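Home / Reviews / Field Equipment / Nelik Garden Nest Camera

Nelik Garden Nest Camera: Equipment Review
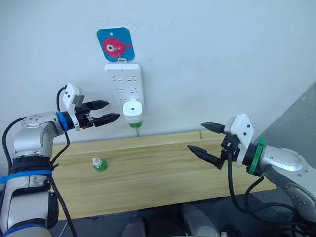
Power strip and plug adapter at the wall, with the wooden table below.

Reviewed by Lorraine Birkett for the Bramwell Wildlife Recording Group
Published 03/06/2026

The Group has been asked by several members to assess the Nelik nest camera, a small wired unit intended for use inside bird boxes. It was bought at the full retail price and fitted in November, well ahead of the breeding season, in a standard tit box on the north-east side of an apple tree. The manufacturer had no part in the trial and has not seen this review before publication.

What is supplied

The box contains the camera, a mounting bracket, a length of outdoor cable, a mains adapter and a printed guide. The guide is clear on fixing and rather thin on everything else. It makes no mention of legislation, and purchasers should be aware that all wild birds' nests are protected in the United Kingdom while they are being built or are in use. Cameras must be installed before that time and then left alone.

Members should also note that the adapter is for indoor use. It must be plugged in within the house or a dry outbuilding, and the low-voltage cable taken outside from there. An outdoor socket is not a suitable alternative unless the adapter is placed in a weatherproof enclosure, which has to be bought separately.

Fitting

The camera weighs 193 grams with its bracket and sits under the roof of the box, looking straight down. Our box had to be deepened by a new roof section to give the lens sufficient distance from the nest cup. Any box with an internal height below 188 millimetres will be too shallow once a pair of blue tits has filled the base with moss. The four screws provided were too long for the side panel and came through on the outside, so shorter ones were substituted.

Cable entry is through a notch at the back. This was sealed with a little moss and beeswax to keep out draughts. The cable was clipped along the underside of a branch, away from the entrance hole, so as to offer no perch to magpies.

Picture and sound

Daytime pictures are good when the box has a small side window and only fair when it has none. The infrared lamps come on automatically and give a clean black and white view, with no glow that could be seen from the garden. A roosting blue tit used the box on most nights through the winter and showed no sign of being troubled by the equipment.

Sound is the weaker part. The microphone picks up wind and rain on the roof very readily, and the soft calls of the sitting female were often lost. It did, however, record the tapping of a great tit at the entrance hole on several mornings in early spring, which was of considerable interest.

The first egg was seen in the third week of April. The clutch reached 9, and 6 young left the box. These figures are given for members' records only and should not be read as any comment on the effect of the camera, for which a single nest is no evidence.

Comparison with the Estitz model

The Group has owned an Estitz camera for some years. Its picture is a little softer and its colours are less true, but the bracket is much the better design and may be adjusted without removing the roof. The Estitz also resumes recording after a power cut. The Nelik does not, and must be restarted from the viewing software. Two days of incubation were lost in this way before the fault was noticed.

The Brokum wireless unit was considered for inclusion. It was left out on the grounds that its battery would need to be changed during nesting, a practice the Group does not support.

Reliability

Condensation formed on the lens during the first hard frost and cleared by midday. There was a second, lighter occurrence in February. Spiders were a greater nuisance. A web across the lens in March remained there for the rest of the season, as the box was by then in use and could not be opened.

Assessment

The Nelik is recommended for members who have a suitable deep box, a short cable run and some patience with the software. It is less well suited to schools or to sites where the equipment cannot be checked daily. Those who already own the Estitz have little cause to replace it.

Picture quality: good
Sound: poor to fair
Ease of fitting: fair
Instructions: fair
Overall: good

The review camera has been cleaned and may be borrowed by members from the autumn. Requests should be made in writing to the equipment secretary, stating the type of box and the internal height.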